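2025-09-14, Grusenstead, small room

Controller comparison, Kerslake build against Heduvis build. Same robot, same hands, same table. Mebrat Workneh on the other end of the table for most of it, me on the laptop.

Starting point, so I don't kid myself later: the Wekness people told us in August that the Heduvis controller would be "noticeably softer" in two-handed work with a person. I asked what noticeably meant and got a video. The video had music on it. So I came in wanting a number, and wanting it from our own logs.

Setup. Robot on the overhead tether, slack enough that it shouldn't be carrying weight, though I still don't trust that (see below). Folding table, legs out. Robot takes the near end, person takes the far end, person lifts first. Robot is supposed to feel the lift and go with it. Then walk two steps, stop, lower. Kerslake build in the morning, Heduvis after lunch. Should have alternated them. Ardalan Jalali said so on Friday and I said swapping firmware back and forth would eat the day. He was right and I'd do it his way next time, because Mebrat's arms were not the same arms by three o'clock.

Log samples kept after throwing out the bad starts: 1,189 for Kerslake, 1,093 for Heduvis. Near enough to compare. The difference is mostly one Heduvis trial that I stopped with the button when the left wrist began to hunt.

What I think I saw:

Kerslake is late. Person lifts, table tilts, and the robot sits there with its hand on the top as if waiting for a bus. Then it comes up in one go. Median lag 367 ms from the first change in wrist load to the arm moving. Once it moves it's fine. Mebrat's word for it was "sulky". It is at least sulky in the same way every time, and she had stopped noticing by the tenth lift.

Heduvis is earlier, no argument. I haven't got a lag figure I'd sign, because the onset detection trips on its own wrist noise and gives me silly values, some of them before the lift. Taking those out by hand would be choosing my answer. Leaving it blank until Ardalan has looked at the filter.

But softer? No. Mebrat said it felt as though someone was helping who wanted to be thanked for it. It pushes back a little at the top of the lift, and you can see that in the vertical force, a bump after the table should have settled. On the Kerslake runs there's no bump. If I'd only watched from the laptop I would have called Heduvis the winner, as it looks so much more willing. Looking willing is what the video was selling.

Things that make me doubt the whole lot:

1. Tether. We have no load cell on it. If it takes weight during the lift, both controllers look better than they are, and maybe not by the same amount. Needs a cell before any of this goes to Wekness.

2. The person is the reference. Mebrat got better at lifting for the robot as the day went on. I tried three lifts myself on the Heduvis build and mine were worse than hers by every measure, same firmware, ten minutes apart. So some part of what we are measuring is Mebrat.

3. The hand. We're treating it as a flat paddle here. Fingers do next to nothing, it's palm and friction. Any claim about "grasping" in the write-up gets struck out by me personally.

4. Floor. Feet slid slightly on the second step in a few trials. Didn't mark which ones at first, started marking them after lunch, which means I only know about half the problem.

Asked Mebrat which one she'd rather move furniture with. She said a colleague. Then she said Kerslake, if it had to be one, for the reason that she knew what it was going to do. I put more weight on that than I probably should. It's one person who had spent the whole morning learning it.

Ardalan rang around four and thinks the bump is a gain we could turn down in a minute. Possibly. Every fault in this build has been a gain we could turn down in a minute. I've asked him to write down the value before he changes it and to send me both log files, with the old one not overwritten this time.

Next session: alternate builds every five lifts, someone other than Mebrat on half of them, load cell on the tether, tape on the floor where the feet start. Keep the cable coil clear of the walking line. If Heduvis still leads on lag with a proper filter and the bump is gone, I'll say so and say it plainly. Until then the entry in the comparison sheet stays at "no difference shown", and I don't want it changed to "promising" while I'm away.
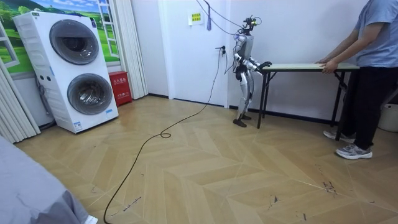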